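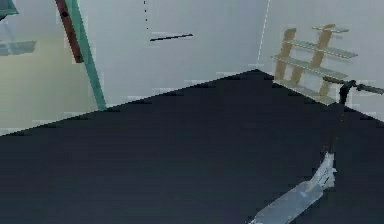

March, evening

Spent most of today on the rules for simulated runs. We have had a page of them since the Sallero project started, but people were following it from memory and everyone remembered a different version. I printed it, crossed out what we don't do anymore, and started over.

The first rule stays as it was. Every run gets a fixed seed and the seed goes in the log. I went back through the old Punberg logs and found 400 runs with no seed written down. They can't be repeated, so they come out of the results. That hurts, but I would mark down anyone else for it.

Second rule is new. No arm motion counts until the collision shapes have been checked against the visible ones. Glass shelves are the worst for this. The board looks thin on screen and the collision box can be twice as thick, and then the planner refuses a reach that should be easy. Or the box is missing and the fingers pass straight through. I want one slow pass along each shelf edge before anything gets recorded.

Third, speed limits. I wrote that the simulated arm keeps the same limits as the real one, even when we are in a hurry. Treloar had theirs turned up for a while to save time and had to throw out 3000 trials when they moved to hardware. I put that in the notes as a warning — without their name.

Fourth, contact with a wall or the floor ends the run and it is logged as a failure. No restarting from the step before. There was some argument over light touches. I left it strict for now and we can look at it again after the next 2000 runs.

Still not settled is who signs off on a changed room layout. At Iltinura two people had to. We are a small group and one may have to do, as long as it isn't the person who made the change.

Run 1676 is going overnight with the new page taped up next to the screen. Need to fix the heading numbers, I have two section fours. Also buy printer paper.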